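Front crawl, second attempt

I said in the spring that I would write something when I could swim 200 metres of front crawl without stopping. I did it last month, in the slow lane at Stustcombe pool, and then forgot to write it up. Some of you asked, so I will put down how it went, including the parts that went badly.

For anyone new here, I have swum breaststroke all my life with my head out of the water. I learnt at school and never changed anything. I could go up and down for an hour like that and my neck would be sore for two days. When my knee started playing up last winter the physio told me to stop the breaststroke kick for a while, and that left me with crawl or nothing. I had tried crawl once before, years ago, from a library book. I got to the middle of the pool and had to hold on to the rope.

The adult improver sessions at Stustcombe are in the evening, after the children have finished. They last 45 minutes and you pay for the whole term. The changing rooms are cold and the lockers still take the old pound coins only, or a token if you ask at the desk. I mention it for anyone local who is thinking of going. Take a token, keep it in your bag.

Our teacher is Olga Jara. She watched each of us swim a width on the first evening and wrote things on a clipboard. What she wrote about me was "holding breath". I argued with that, as I was fairly sure I had been breathing, but she was right. I was breathing in when I turned my head and then keeping all of it until the next turn, so that I had to get rid of the old air and take in new air in the half second my mouth was out of the water. There isn't time for both. By the fourth or fifth stroke I was full of stale air and panicking.

The cure was dull. We stood in the shallow end holding the rail, put our faces in and hummed. You can't hum without letting air out, so it takes care of itself. We did a lot of that. At home I did it in a bowl of water, which Olga said was worth doing for a few minutes most evenings, and which I would recommend even though you get water down your front. I hummed the theme from the snooker. After a fortnight I had stopped thinking about it.

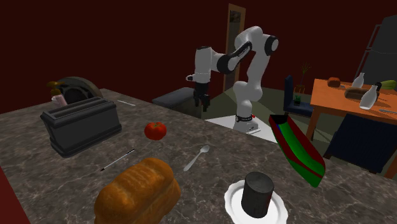

Long grey container and small bottle on the marbled worktop

The next thing was goggles. I had been using a pair bought on holiday, and they leaked on the left side. I assumed all goggles leaked on the left side of my face because of how my face is. Damián Acuña, who swims in the lane next to mine, lent me his spare pair, and they didn't leak. They are made by Bremer and they are the plain sort with a soft seal and a single strap. I bought the same ones. I'm not saying they will suit everyone. Press them against your eyes in the shop without the strap, and if they stay there for a second or two they are probably the right shape for you. If they drop off straight away, put them back.

I had also been pulling the strap far too tight. It makes the leak worse, and you go home with rings round your eyes that are still there at bedtime.

So by half term I could breathe and I could see. I still couldn't get further than a length. The pool at Stustcombe is an ordinary short one and a length is nothing much, but I would arrive at the end with my heart going and need a good rest before setting off again. I put this down to fitness. I went out on the bike more, and took the stairs at work, and it made no difference to the swimming at all. I was fitter and I still had to stop at the wall.

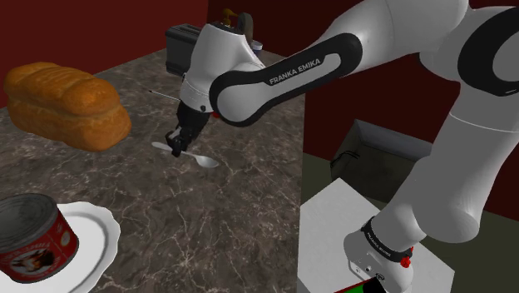

My legs were the real trouble. Olga had one of the others walk along the side and film me on a phone, and I was surprised by it, because in my head I was lying flat on the surface like the people on television. I was not flat. The spoon on the counter up there, lying at a slant with its handle at the top left and the bowl at the lower right, is a fair drawing of how I was going along if you take the handle as my head and the bowl as my feet. I was dragging my lower half through the water behind me and using all my effort to do it. Kicking harder had only made me more tired.

What brings the legs up is putting the head down. I had been looking forward to the end of the pool, which is the habit of a breaststroke swimmer. Olga had me look straight at the tiles underneath me, and then press my chest down a little, as though leaning on something. It felt as if I was swimming downhill. The first time I got it right I went past the flags before I realised and hit my hand on the wall, quite hard. I still have to remind myself. If I get tired the chin comes up first and then everything else goes.

We also used the pull buoy, a figure-of-eight lump of foam you hold between your thighs. It keeps the legs up for you and lets you find out what your arms are doing. Some people in the group didn't like it and said it was cheating. I liked it a great deal. With the buoy I could go two lengths straight away, then four. Taking it out again was a disappointment, but the feeling of where my hips ought to be stayed with me for a length or so, and that got longer each week.

I kept a note of the sessions on the back page of my diary, and looking at it now there is no steady improvement. There are several weeks that say "one length, rest" and then a week that says "three", and then back to one. In the week of three I had slept well and the lane was empty. On one of the bad weeks I had eaten a jacket potato just before going, and I don't advise it. A banana in the afternoon is enough for me. I have my proper tea when I get home.

The breakthrough, if I can call it that, was to slow down. Damián told me to swim as though I was trying to be last. I had been going off from the wall as fast as I could, in order to get to the other end before I ran out. When I went slowly I didn't run out. I set myself 50 metres and did it, turned, and carried on for another length before I had properly thought about it. Then a man in front stopped to fix his cap and I had to stop too. I was annoyed for the rest of the evening.

Two weeks after that I did the whole distance. I have no time for it. I forgot to look at the clock, and it would have been a bad one anyway.
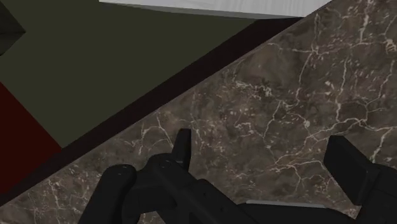
Once I had done it I did it again the following week to make sure, and it was easier. It hasn't always been easy since. There was an evening when the pool was very crowded and choppy and I swallowed a mouthful on the second length and had to stand up coughing. I have learnt to breathe a bit higher when someone is passing, or to miss a breath if I have to. Olga wants me to breathe on both sides. I can do it to the left for up to four strokes and then I lose track of which arm is which, so for now I go to the right and she pretends not to see.

The knee, since people have asked, is better. The physio says I can go back to breaststroke in small amounts. I have tried a few lengths and it is nice to see where I'm going, but my neck started complaining again after ten minutes, so I use it only to warm down.

The other question I get is about kit, so this is what is in my bag. The goggles I have mentioned. A silicone cap, which I took to only because my hair was getting in the goggle strap. A towel and a second small towel for standing on. Flip-flops. A bottle of water, because you do get thirsty in a pool although it seems unlikely. My own pull buoy, which I bought second-hand from somebody in the group who had never taken to it. Shampoo for chlorine, though I can't say I notice any difference between that and the normal kind.

What I do in a session now, if I am there on my own, is fairly simple. I do a few lengths of anything to warm up, then some with the buoy, then the long swim while I still have the energy. After that I do single lengths with a rest of 30 seconds between them, trying to keep the same number of strokes each time. I finish on my back. The lot fits into an hour with the changing.

The next plan is open water. There is a group that goes to the lake at Grorkamholm in September, when it is still warm from the summer, and they run a short swim along the bank where you can stand up most of the way. Damián has done it and says the main thing is not being able to see the bottom, as you have nothing to look at and you drift off to one side. You have to lift your head now and then to find the buoy, and lifting my head is what I have spent all these months learning not to do. He has lent me a wetsuit that is a bit long in the leg. I have tried it on in the bedroom and it took me a good while to get out of it.

They also do a longer one in the sea at Valdebenito, and he keeps sending me the link. I have told him no for this year. The term starts again the week after next and I have put my name down, same lane, and I still need to get a new token for the locker as the old one has gone through a hole in my bag.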